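映画史講義 第7回 夫婦で撮る、夫婦を撮る
俳優と監督の「組」はどう読めるか

担当:ベネディクト・オーバーホルツァー

前回の宿題、サイレント期の字幕の書き写しは全員分を受け取りました。読んでいてとても楽しかった! とくに字幕の長さと画面の持続時間をグラフにしてくれた人がいて、あれは次の学期の教材に使わせてほしいくらいです。返却は授業の最後にします。

さて今回から、俳優と監督が長く組んで仕事をするとはどういうことかを考えます。私生活でもパートナーだった場合、話は一気に面白くなり、同時に危うくもなります。面白いのは、画面の中に積み重なった時間が見えてくるから。危ういのは、私たちがつい「二人の仲」を画面に探してしまうからです。今日はこの両方を扱います。

1 「組」という考え方

日本語には「組」という便利な言葉があります。監督の名前のあとに付けて、撮影、照明、美術、録音、俳優まで含めた一座を指す言い方です。ヨーロッパの映画研究で同じことを言おうとすると、かなり回りくどくなります。私は初めてこの言葉を聞いたとき、うらやましくて仕方がありませんでした。

組で考えると、監督ひとりを作者とみなす見方が少しゆるみます。同じ俳優が続けて出ていれば、監督は脚本の段階からその人の声や歩き方を知っている。俳優のほうも、どのくらいの間を置けばカットがかかるかを知っている。こういう共有された知識は脚本にはほとんど書かれません。だから画面で確かめるしかないのです。

確かめるときの手がかりを挙げておきます。

・台詞のない場面の長さ
・俳優がカメラに背を向ける回数と、その位置
・前の作品から引き継がれた身ぶり(煙草の持ち方、椅子の引き方など)
・説明なしに始まる場面の多さ

最後の項目は見落としやすいところです。初めて組む俳優の場合、登場の場面で人物の職業や性格を手早く見せることが多い。何本も組んだあとでは、いきなり途中から始まってもちゃんと成り立ってしまう。ここに気がつくと、映画を観るのが本当に楽しくなります。

2 共演と不在

夫婦の俳優が同じ画面に立つ作品は、世間が思っているほど多くないことがあります。二人とも売れていれば撮影の時期が重なりますし、片方が舞台に出ていることもある。宣伝の側は共演を望みますが、本人たちは避けることもあります。

授業で使う言い方として「不在の共演」を覚えてください。片方しか出ていない作品なのに、観客がもう一人を思い浮かべてしまう状態のことです。手紙の場面、電話の場面、空いた椅子に向かって話す場面などで起こりやすい。これは俳優の技術でもあり、観客の記憶の働きでもあります。どちらがどれだけ効いているのかを切り分けるのは難しく、私自身、何年考えても答えが出ません。でも、そこがいいんです。

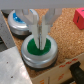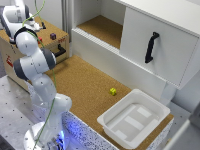
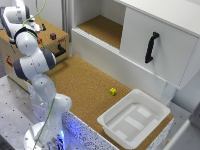
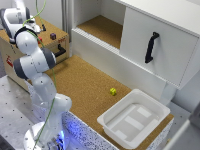 3 事例:クレルモント撮影所の一組

資料として配った『冬の桟橋』の抜粋脚本を開いてください。監督はトレス、主演はマヤ・フーラーニです。二人はクレルモント撮影所で11本の長編を撮り、そのうち7本でフーラーニが主役を務めました。残りの作品では脇に回っていて、実はこの脇役のほうに見どころが多い、というのが私の考えです(反論は大歓迎です)。

『冬の桟橋』の舞台は港町シンホルム。12月の朝、主人公の姉が船を待っています。フーラーニが演じるのは妹ではなく、切符売り場の女です。台詞はわずか2つ。時刻を告げる台詞と、釣り銭を渡すときの台詞しかありません。ところがこの人物が窓口の奥で手袋を外すあいだ、カメラはずっと動きません。物語を進めるだけなら必要のない時間です。それなのに、ここで映画全体の寒さと待ち遠しさが決まってしまう。

抜粋脚本の該当箇所には「女、手袋を外す」としか書かれていません。脚本の一行と画面の長さのあいだにあるこの差こそ、今日いちばん見てほしいところです。

よく出る質問が「監督は身近な人だから長く撮ったのではないか」というものです。気持ちはよくわかります。ただ、その説明で止まってしまうと、画面に何が起きているかを語る言葉がなくなります。まずは光、音、手の速さ、次のカットへのつなぎを書き出してみてください。伝記的な事柄を持ち出すのはそのあとでかまいません。

音については補足を。窓口の場面では波の音がいったん消え、紙幣の擦れる音が前に出てきます。録音の担当は初期の作品から同じ人で、これも組の仕事と言えます。教室のスピーカーだと低い音が弱いので、できれば自宅でヘッドフォンで聴き直してください。全然違いますよ!

4 政治的な発言と役柄

俳優が社会的な立場をはっきり示すと、役柄の受け取られ方も変わります。署名に名を連ねた翌年の作品で検事を演じれば、観客はそこに何かを読み込む。製作側がそれを当て込んで配役する場合もあれば、まったくの偶然という場合もあります。

レポートでこの問題を扱う人は、公開当時の批評と、後年の回顧記事とを分けて引用してください。回顧記事では話がきれいに整えられていることが多く、撮影の順番と公開の順番が入れ替わっていることさえあります。年表を自分で作るのが結局いちばん早道です。

5 次回までの課題

ユダンス座の上映記録から、同じ俳優と監督が組んだ作品を選び、台詞のない場面をひとつ取り上げて分析してください。夫婦や恋人である必要はありません。長年の友人同士でも、喧嘩別れした組でも結構です(喧嘩別れのほうが書きやすいかもしれません)。

・あらすじは最初の段落だけにとどめる
・場面の開始と終了の時刻を記す
・カットごとの簡単な表を付ける
・伝記的な情報を使うときは出典を示す

図書室の視聴ブースは夕方に混みます。午前中なら比較的すいているので、早めに行ってください。『冬の桟橋』の全編は貸出中でも館内用の一枚が受付に残っています。

次回は第3節の続きから入り、トレスの組を離れたあとのフーラーニの舞台録画を観ます。抜粋脚本を忘れずに持ってきてください。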